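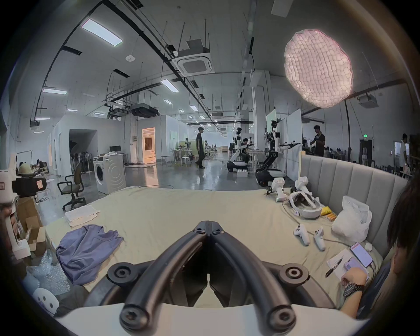
Gripper, a wrinkled bed, one crumpled shirt. The lab floor carries on behind.

Posted October 4, 2019
Filed under: Robots & Code / Threads
Print | E-mail this thread

OK, software thread for the folks who keep asking what I do all day. Mostly I stare at timestamps. Laundry is the task, timestamps are the job.

The folding planner (we call it Prakau, long story) doesn't plan in joint angles anymore. It plans where the fingertips should go, and a separate layer figures out how a given arm gets them there. Best change we made all September.

Why I like it: a demo done with a gripper in your hand and a demo done by driving an arm with controllers can end up in the same format. Fingertip pose, finger opening, image, time. Four columns, and I've managed to mess up every one of them at some point.

Time is the worst! Our camera stream and our pose stream each have their own clock, and the clocks drift. Last week I lined them up by hand for a whole afternoon and felt very clever until I found out I'd used the wrong sign. Everything was twice as late as before.

So I wrote a little tool, Omovetti. You close the fingers 2 times at the start of each recording, it finds the two closings in the images and in the finger signal, and it slides one onto the other. If they don't match within 8 milliseconds it throws the recording back at you.

First run on the old stuff: 302 recordings rejected out of 2000. Ouch. I'd been training on those. No wonder the policy grabbed at air just short of the sleeve.

Perception side: cloth on a sheet is mean. Wrinkles in the shirt look like wrinkles in the bedding, and a beige sheet has so many soft shadows that my edge detector lights up like a pinball machine. A folded white towel is a vacation by comparison, it has corners and it keeps them.

What helped was giving up on finding "the shirt" first. Now we score every pixel for "would pinching here lift one layer or more than one" and pick from the top of that map. Messier to look at, way easier to debug.

Clutter on the bed is my current headache. Controllers, a headset, a phone on a cable, a plastic bag... the pinch map thinks plastic bags are delicious. I added a mask for things that aren't fabric and it promptly masked out half the towel (still working on that one).

Someone asked if the same code runs on the wheeled humanoids. The planner, yes. The controller underneath, no, that's Barkov, and it has a reach limit that I have to respect or it just stops with its arms out and waits for me to apologize.

Next up: replanning in the middle of a fold. Right now if a sleeve slips, Prakau finishes the fold anyway, very confidently, on nothing. I want it to check the image again at every waypoint. Costs me almost 8 milliseconds each time and I'll happily pay it.

If you have a favorite way to test replanning without ruining an entire day of runs, replies are open. I'm going back to the towel mask.

14 comments | 37 shares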